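Subject: Re: Open afternoon at Wurkport, is it worth the drive? 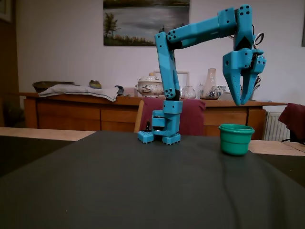 Do you need to know how to program before you come to one of these afternoons? You don't need any programming at all, and most of the people who sat down and had a go had never written a line of code.

OK, with that out of the way (three people wrote to me off-list with the same question), let me answer Florian properly. His message first, for anyone who missed it:

> From: Florian Marty
> To: the list
>
> Hi all,
>
> I see the Wurkport people are doing another open afternoon in May. I've never been. It's a long haul for me and I'd like to hear from somebody who went to the last one before I commit to it.
>
> What do you get to see? Is it a talk with slides, or are there arms moving? Can you touch anything? I have a half-built arm at home that shakes like a leaf whenever it reaches out far, and if there's someone there I could ask about that, I'd go just for that.
>
> Also, is there parking, and can I bring my daughter? She's more interested than I am.
>
> Florian

Florian, bring your daughter. Bring the arm too, if it fits in the car!

I went last time and stayed way longer than I meant to. I'd told my wife I'd be home for dinner and I was not home for dinner. There is a talk, but it's short, maybe 20 minutes, and the slides were mostly wiring diagrams, so if you get there late you won't have missed the good part. After the talk everybody drifts over to the arms, and that's where you want to be.

The one I spent most of my time with was the turquoise one. They call it Miseo. It's a small tabletop arm, all blocky parts with screw holes everywhere, and you can see the black motors sitting in the joints, which I love, because you can follow how the whole thing goes together just by walking your eyes up it. The gripper is two jaws that narrow down toward the tips. The job they give it is plain old pick and place: there's a little green plastic pot on a dark mat, the arm comes over the top of it with the claw pointing straight down, and then you try to get hold of the thing. Sounds like nothing. I was terrible at it.

What got me was the rim. If you come down a bit off center, one jaw lands on the rim and the other goes past it, and you end up shoving the pot across the mat. I did that over and over. A kid next to me, maybe ten years old, picked it up on her second try and then looked at me with pity. The trick (she told me, I didn't work it out) is to stop above the pot, get lined up, and only then go down. I kept trying to do it all in one swoop, like the claw game at the fair.

They also showed a run with no person steering. Before it starts, somebody records a bunch of tries by hand, and then the arm works from those. The fellow giving the talk said they'd recorded 900 for the pot, spread over a few weeks, and he looked tired just saying it. Somebody asked how often it gets the pot, and he didn't want to give a number, he said it depends on the light and where you set it down. I watched a good many runs. It missed some. One time it closed on thin air and went through the whole rest of the motion very seriously, carried nothing over and let go of it. Big cheer from the room for that one.

About your shaking — yes, ask! I heard at least two people ask the same thing. What I picked up, and please don't take my word for it over theirs:

Check the shoulder joint before you blame the motors. If there's play down there, it gets multiplied all the way out to the wrist.

Clamp the base. Mine was just sitting on the bench and it rocked every time the arm stretched out. I put a couple of clamps on it when I got home and it was a different machine.

Look at how your wires run. I had mine pulled tight along the upper link, and the cable was fighting the wrist on every turn. Leave a loop there, bigger than you think you need.

Slow it down. I know, it's boring. I dropped mine to 60 percent speed and half the wobble went away.

If none of that does it, there's a table at the back where the Afolabi kit builders sit, and they'll happily take your arm to bits in front of you. They had a box of spare horns and screws and wouldn't take money for the ones I walked off with. They're also the ones who'll talk you into buying a better power supply, so leave your wallet in the car.

Parking: there's a lot behind the building, but it fills up. I ended up on the street by the bakery, a five-minute walk, no meter. Doors were at 1:30 last time and the talk was at 2. Come at 1:30, you get a turn on the arms before there's a line. After the talk I waited a good while for my second go.

Coffee was free, cookies were gone early.

One gripe, so you don't think I'm on their payroll. It gets loud. With everybody around the same few tables it was hard to hear the person explaining, and I only caught half of what he said about how they calibrate the joints. If you get a chance to corner him at the start, do it, and then please write it up for the list, because my notes say "zero it with the arm folded (??)" and I have no idea what I meant by the question marks.

Oh, and somebody here asked last month whether the Wukum controller board works with these arms. I asked for you. The answer I got was that it does, with the newer firmware, and that you have to set the motor IDs one at a time before you chain them together or you'll be sorry. I didn't see one running, so that's secondhand.

I'm planning on going again in May and I've got two empty seats going up and back, if anybody along the river road wants a ride. Write me off-list. Florian, you're the wrong direction for me, sorry, but I'll look for you by the pot.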